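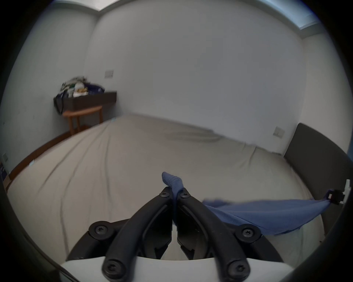

Über uns

Die Kellerei Dalora erzeugt Stillweine aus eigenem Lesegut. Der Betrieb liegt in Iltmont am Hangfuß, die Rebflächen schließen unmittelbar an die Betriebsgebäude an. Bewirtschaftet werden 27 Hektar in zwei zusammenhängenden Lagen. Zugekauftes Traubengut wird nicht verarbeitet.

Standort und Boden

Die obere Lage, Tapsell, erreicht eine Höhe von 416 Metern über dem Meer. Der Untergrund besteht aus Kalkmergel mit geringer Auflage, der Steinanteil nimmt hangaufwärts zu. Die Zeilen verlaufen quer zum Gefälle; die Begrünung wird in jeder zweiten Gasse im Frühjahr umgebrochen. Die untere Lage weist tiefgründigen Lehm mit höherer Wasserhaltekapazität auf. Bewässert wird ausschließlich in Junganlagen bis zum dritten Standjahr.

Rebsorten und Erziehung

Angebaut werden Chasselas, Weißburgunder und Spätburgunder, in einer kleineren Parzelle außerdem Gamay. Erziehungsform ist der einfache Flachbogen, in den ältesten Parzellen der Stockkultur der Kopfschnitt. Die Teilentblätterung der Traubenzone erfolgt nach der Blüte auf der sonnenabgewandten Seite. Der Ertrag wird über Anschnitt und Ausdünnung gesteuert.
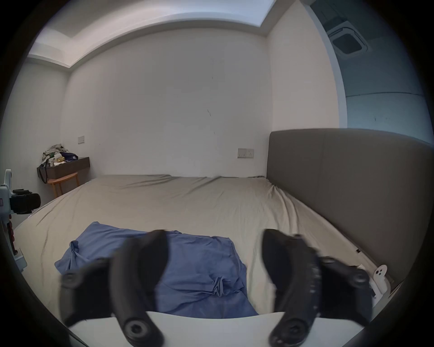

Text: Redaktion Kellerei Dalora | Stand: 15. Juli 2022

Lese und Verarbeitung

Die Lese beginnt in der Regel im September mit dem Chasselas der unteren Lage. Gelesen wird zu 100 Prozent von Hand in flache Kisten. Weiße Trauben werden als Ganztrauben pneumatisch gepresst, der Most sedimentiert über Nacht bei abgesenkter Temperatur. Rote Partien werden entrappt und in offenen Bottichen auf der Maische vergoren. Die Standzeit richtet sich nach Jahrgang und Parzelle und wird anhand täglicher Verkostung festgelegt.

Ausbau

Chasselas und Weißburgunder reifen auf der Feinhefe im Edelstahltank. Der Spätburgunder aus der Lage Tapsell liegt bis zu 2 Jahre in gebrauchten Eichenfässern. Der biologische Säureabbau wird bei Rotweinen vollständig durchgeführt, bei Weißweinen je nach Säurewert des Mostes. Abgefüllt wird auf der eigenen Anlage; Rotweine bleiben unfiltriert, sofern die mikrobiologische Analyse dies zulässt.

Linie Pruno

Unter der Bezeichnung Pruno füllt der Betrieb eine Cuvée aus Spätburgunder und Gamay ab. Sie wird getrennt vergoren und erst vor der Füllung verschnitten. Nicht in jedem Jahrgang wird ein Pruno erzeugt.

Verkauf

Die Abgabe erfolgt ab Hof und über den Fachhandel. Verkostungen in Iltmont sind nach schriftlicher Anmeldung möglich, während der Lese nur eingeschränkt. Analysewerte und Datenblätter zu den lieferbaren Weinen werden auf Anfrage zugesandt.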